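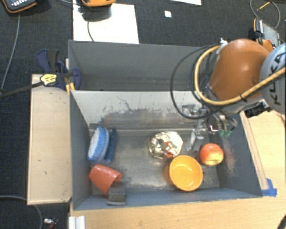
Gray bins, one behind the other, on a light wood tabletop.

I gave up the storage unit in September. I'd had it for six years and was paying $67 a month by the end, and I had been inside it maybe four times. A few people asked me how the clear-out went, so I'm writing it down while I still remember the details.

The unit was at Greco Storage, out past the Etmont exit. I rented it when I moved from the house on Dellano Street into the apartment. The plan was to keep it for three months while I figured out what would fit. Then the rent started coming out of my checking account automatically and I stopped seeing it.

I borrowed my sister's van for the first trip. I got there at 7 in the morning, before the heat, and it took me ten minutes to get the padlock open. I should have brought oil. The door itself went up fine.

The first thing I learned was that cardboard doesn't do well. The unit was never wet that I know of, but the boxes at the bottom of each stack had gone soft and the ones on top had sunk into them. Two of them came apart when I lifted them. One was full of cookbooks, which was all right. The other one was full of loose hardware: hinges, drawer pulls, a coffee can of screws with no lid. I was picking screws out of the door track for a while.

So I drove back to town and bought plastic bins. I spent a little under $200 on bins, lids and a roll of labels, and that annoyed me at the time, spending money in order to get rid of things. I'd do it again. If you're starting a job like this, buy all one size. I had done it the other way in the garage years ago, a bin here and a bin there from whatever was on sale, and none of the lids matched and nothing stacked. Straight-sided bins are better than tapered ones too. You lose a lot of room to the taper.

I also should have bought solid colors only. I got a few clear ones thinking I would be able to see what was in them. What I can see is the side of a blanket.

Here is how I sorted. Keep, sell, give away, dump. I started with a "not sure" pile as well and got rid of that on the second day when it was bigger than the other four put together. Everything in it got assigned somewhere. Most of it went to give away and I can't tell you now what half of it was.

Teun Hendriks came out to help with the furniture. We used to work together and he has a bad shoulder, so we did everything slowly with a dolly. The dresser went to his nephew. The dining table I had been saving turned out to be too long for any room I'm ever likely to rent, and I sold it to a couple who came to get it that same evening. They asked if there were chairs. There had been chairs. I think I gave those away when I moved, which makes saving the table even harder to explain.

The espresso machine was the one thing I'd been looking forward to finding. It's a Prerketti, bought secondhand, and I had told a lot of people over the years that I had a very good espresso machine in storage. I brought it home and cleaned it and it doesn't heat. The light comes on and the pump makes a noise. I called a repair place and they wanted more to look at it than I paid for it. It's on the kitchen floor right now. I haven't decided.

The photographs took longest. My mother's pictures were in there, all in their drugstore envelopes with the negatives. I had them down as one box and it was three. I've been scanning them in the evenings and my scanner software keeps a running total, so I can tell you I'm at 1280 with one box to go. Nearly everything stops around 2000, when she got tired of the camera and my brother got one. I'm scanning all of them, even the blurry ones, and keeping the prints only if there's a person in the picture. She took a lot of pictures of lakes.

A tip if you're scanning old prints: wipe the glass every ten or so. I did the first envelope without doing that and there is the same hair across every one of them. I had to do it over.

Labeling. I put a label on the short end and another on the lid. On the first few bins I wrote things like "kitchen misc" and already that isn't useful. Now I write the three biggest things inside. "Stockpot, cake pans, mom's scale." It takes longer and I can find the scale. Masking tape and a marker works as well as the labels I paid for, and it comes off easier when you change your mind.

I made four trips with the van in all, plus two in my own car for small stuff. The dump charges by weight and takes cards. The thrift store on the Etmont side won't take mattresses or anything with a cord, so call first. I didn't call first, and I had three lamps riding around in the back for most of a week.

Closing the account was easier than I expected. You sweep it out, take your lock off, and go to the office and sign a form. The man there asked me if I wanted to keep it one more month in case I had forgotten anything. I said no. I did forget something, a rake that was hanging on the back wall, and he called me about it the next day. I told him he could have it.

What I ended up keeping fits in the hall closet and under the bed, apart from the espresso machine. The apartment feels more crowded than it did in August and I'm still working on that. I've got one bin of cables that I have not opened. I know what's in it. Next on my list is the closet itself, where there's a shelf up top I can't reach without the step stool, and the step stool is behind the bins.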